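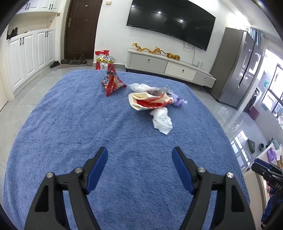 What I learned from a year of writing down the trash

Last December I started keeping a notebook on the kitchen counter, and every time a bag of household trash went out I wrote down what it weighed. I used a luggage scale, the kind with a hook. By the following December I had a full year of numbers, and a few people have asked what came of it, so I'm putting it in one place.

The total was 994 pounds. That covers everything that went to the landfill bin from a house with two adults and one teenager. It leaves out recycling, yard waste, and an old dresser that went to the dump in pieces. I have no idea if 994 is good or bad. The national averages I found all count things differently, and some of them include office trash and construction, so I gave up trying to compare.

Where the weight was

Food was most of it. I had expected packaging to be the problem, mainly for the reason that packaging is what I see. It fills the bag fast and sticks out of the top. But it weighs almost nothing. A full kitchen bag of wrappers and trays came in under six pounds, and a half-full bag with a bad melon and some old rice in it could go over 20.

For two months in the spring I split the bags, food in one and everything else in another. It was a nuisance and I wouldn't do it again, but it did settle the question. Food scraps and spoiled leftovers were well over half the weight in both months. Coffee grounds alone were heavier than I would have guessed. They go in wet and they stay wet.

Cat litter was second. I don't have much to say about that. We tried a lighter brand for a while and the cat didn't care, but it tracked all over the hallway and we went back.

Small trash in bedrooms

The part I found most annoying was the small stuff from rooms other than the kitchen. Snack bags, tissues, the plastic off of things. None of it adds up to much on a scale. It does add up on a floor. For years we had one big can in the kitchen and a little one in the bathroom, and everything in between got carried, or was supposed to.

In the end I put a small bin in every bedroom and one by the desk. I resisted this for a long time. I thought more bins would mean more chores, and I had an idea that walking to the kitchen was good for people. What happened is that emptying them takes me a few minutes once a week, on the same round as the laundry, and there's less to pick up before I vacuum.

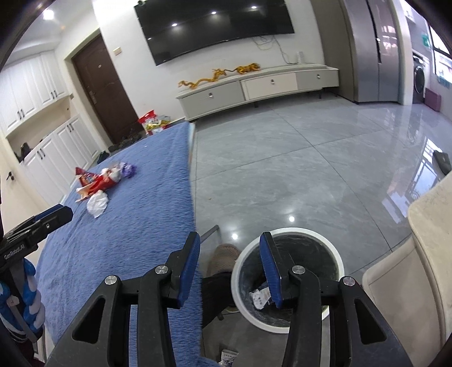 Size turned out to matter more than I thought. A big bin in a bedroom gets ignored until it smells. A small one gets full and somebody has to deal with it. I line them with the bags from the produce section, which fit well enough if you tie a knot in one side to take up the slack. I bought a pack of the right size liners once and they were thinner than the free ones.

I would skip anything with a lid in a bedroom. We had one with a foot pedal that came from Grolteck, and the pedal went within a few months. After that people set things on top of the lid. The open ones never break, there's nothing on them to break.

The compost part

Once I knew the weight was mostly food, composting was the obvious next step. I put it off until July and then did it badly. I bought a tumbler, filled it with kitchen scraps and nothing else, and got a sour, heavy mess that I could barely turn. It needs dry material too, a lot more than you think. I now keep a trash can of shredded leaves next to it and put in two scoops of leaves for each scoop of scraps.

Pieter Van Hecke, who gardens two houses down and has been doing this for more than 40 years, looked at my tumbler and told me to take the door off and let it dry out for a week. That worked. He doesn't use a tumbler himself. His pile is just a pile, held in with chicken wire, and it makes better compost than mine does.

The bags got lighter right away. From August on we averaged 12 pounds a week going out, down from a little over 22 before that. Some of the drop is the compost and some is probably just that I was paying attention and cooking less rice.

Things I stopped doing

I stopped rinsing containers that were going in the landfill bin. I had been doing that out of habit for years.

I stopped buying the large tub of salad greens. We threw out the bottom third of it nearly every time. The small bag costs more by the ounce, but we eat all of it.

I stopped saving takeout containers past the number that fit in one drawer. There was a cabinet of them with no lids that matched. I took out everything and kept six.

I also stopped trying to get the teenager to sort things. There's a paper bin and a trash bin up there, and paper goes in the trash bin, and now and then the other way around. I do a quick sort on the weekly round. It's quicker than the conversation was.

About the scale

A few notes in case anyone wants to try it. A luggage scale is fine. Hold it still and wait for the number to lock. Mine reads a little high when the battery is low, and I lost most of a week in October before I worked that out, so I used the week before as a stand-in. If the bag is leaking, set it in a bucket and subtract the bucket.

Write it down right then. I tried keeping the numbers in my phone and I would forget by the time I had washed my hands. A notebook with a pencil on a string did the job - it looks silly on the counter, but it got used.

I'm not going to weigh everything again this year. I might do one month in the spring to see if the compost habit has held up. The notebook is still on the counter and has turned into the grocery list.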